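6 Setting Up and Checking the Rack Loading Cell

Applies to: Dusudis two-arm bench cell, Rirkberg site
Revised 6/29/21

This section covers laying out the table, setting the box and rack positions, and running the check cycle. Complete Section 5 (arm mounting and cable routing) before you start. If the cell has been moved, even a short distance across the floor, go back to Section 5 and check the mounting bolts first.

6.1 Before you start

You will need:
- the Itel hex key set
- a grounding wrist strap and a strap tester
- lint-free wipes and the approved table cleaner
- one storage rack, empty
- one cardboard box with the flaps cut off
- scrap cards for the check cycle, bagged and unbagged

Do not use good stock for setup. Scrap cards are kept in the cabinet marked Mohammed line, bottom shelf. Return them when you are done.

CAUTION: Press the stop button and wait for both arms to come to rest before you reach over the table. The fingers can close without warning while the controller is starting up.

CAUTION: Wear the wrist strap whenever you handle a card outside its bag. This includes scrap cards. The habit matters more than the card.

6.2 Cleaning and inspecting the grippers

1. Press the stop button and hang the lockout tag.
2. Wipe each finger link from the base to the tip. Do not spray cleaner directly on the fingers.
3. Look at the screws in the finger links. If a screw head stands proud of the link, tighten it by hand with the smallest key that fits. Do not use a power driver.
4. Open and close each gripper by hand through its full travel. It should move evenly. If it catches, see Section 9.
5. Check that the cable leaves the gripper body in a gentle curve and does not rub on the bracket. Leave enough slack for the arm to reach the back of the rack.
6. Check the fingertips for nicks. A nicked tip will tear bags. Replace the tips on both fingers as a pair, even if only one is damaged.

Note: If you replace fingertips, you must repeat the tip calibration in Section 5 before going on.

6.3 Placing the box

1. Set the box on the left side of the table, opening up.
2. Make sure no part of a flap is left standing. A loose flap reads as a wall and the arm will stop short of it.
3. Fill the box about halfway with bagged cards. Lay them flat where you can. They will shift during picking and do not need to be in rows.
4. Press the teach key and touch the left gripper to each top corner of the box in turn.
5. Save the position as BOX 1.

Worn edges on the box are fine. Replace the box when a side bows out far enough to move a corner, or every September with the rest of the bench supplies, whichever comes first.

6.4 Placing the rack

1. Set the rack on the right side of the table, with the handle facing the operator side.
2. Push it against the locating pins. You should not be able to turn it by hand.
3. Teach the four corner posts, starting at the post nearest you on the left and going clockwise.
4. Save the position as RACK 1.
5. Run a dry pass with both grippers empty. The fingers should stop above each slot and clear the ribs on both sides.

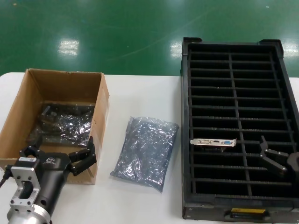 If the fingers touch a rib on the dry pass, stop the cell and teach the posts again. Do not correct the height by hand in the position file. A rack that is tilted will look right at the near end and be wrong at the far end – the posts have to be taught as a set.

6.5 Check cycle

1. Put one bagged scrap card flat in the middle of the table, clear of both the box and the rack.
2. Place one unbagged scrap card in a slot, bracket facing the operator side, and push it down until it seats.
3. Select CHECK on the controller and set the count to 11.
4. Remove the lockout tag, release the stop button and press start.
5. Watch the first cycle all the way through with your hand near the stop button.

The cell passes if every card is picked, seated and lifted out again with no stops. One retry is allowed. If there are two or more retries, clean the fingertips and run the check again from step 1.

6.6 Faults during the check cycle

Fault 101: Gripper closed on nothing. The bag slid away from the fingers. Flatten the bag and restart. If the fault comes back, teach BOX 1 again.

Fault 104: Card not seated. Look for bag scraps in the slot, then check that the rack is still against its pins.

Fault 110: Arms too close. Both arms were sent over the rack together. Send the left arm home and restart.

Write the result and your initials on the card inside the controller door, then go on to Section 7.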